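**Minutes — workroom floor, storage and cleaning**
Plarndale site, December, 9:30 a.m.
Present: facilities, stores, Grotar project desk, Nendico fit-out
Apologies: Bragança office (comments received in writing)

**1. Previous minutes**

Accepted with one correction. Item 4 should read "perforated uprights," not "perforated shelves." The shelves themselves are solid and will not be replaced.

**2. Shelving**

2.1 Nendico confirmed that the tall white metal shelving stays on its present wall. Moving it would mean unloading every bay and re-leveling the feet.

2.2 Clear aisle in front of the shelving is to be 1000 mm, measured from the face of the uprights. Stores asked for less at the far end. Not agreed.

2.3 Shelf pitch is set at 320 mm for the lower bays. Upper bays stay as they are until the box sizes are settled. Stores to supply box sizes.

2.4 Bragança asked in writing whether the shelving is fixed to the wall. Nendico could not answer from the drawings and will check on site.

**3. Power and cables**

3.1 Power strips are still being run across open floor between the round table and the aisle. Facilities regards this as the main trip hazard in the room and wants it dealt with before any furniture is moved.

3.2 Two options were discussed: a floor cover strip, or a drop from the ceiling tray. The ceiling drop is preferred. Nendico to price both.

3.3 Until then, strips go against a wall or under a desk when in use, and are unplugged and coiled at the end of the day. Grotar desk noted that some of the cables are too short to reach if the strips go to the wall. Longer ones to be ordered through stores.

**4. Desks, table and chairs**

4.1 The white desks remain. Minimum gap behind a desk chair when occupied is 550 mm. The rear desk position meets this if the chairs not in use are kept clear of it.

4.2 Surplus chairs and other items piled on the floor by the white cabinet are to be sorted. Chairs with damaged bases go to scrap; the rest go back to desks or to the Bragança office, which has asked for any that are spare.

4.3 The round table was discussed at some length. Facilities would like it nearer the wall. Grotar desk uses it from both sides and objects. Left where it is; carried to next meeting.

**5. Floor cleaning**

5.1 The shop vacuum is to be used for the aisle and under the bottom shelves. Full-length hose only, as the short one does not reach the back of the bays.

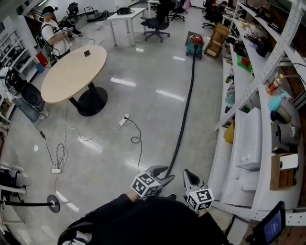
5.2 The hose is to be coiled on the vacuum after use and the vacuum returned to the end of the shelving. The wooden hand truck needs its own place, marked on the floor, so that it is not leaned on the shelving edge. Facilities to mark out.

5.3 Trash can liners are changed daily. The red bin is not for general waste — stores to label it.

5.4 Bags are not to be left on desks overnight. Hooks were suggested. No decision.

**6. Actions**

- Nendico: wall fixing check (2.4); prices for both cable options (3.2)
- Stores: box sizes (2.3); longer cables (3.3); label for bin (5.3)
- Facilities: chair sorting (4.2); floor marking (5.2)
- Grotar desk: written note on use of the round table (4.3)

**7. Next meeting**

Same room, 9:30 a.m., once the Nendico prices are in. Aisle width will not be reopened unless the box sizes require it.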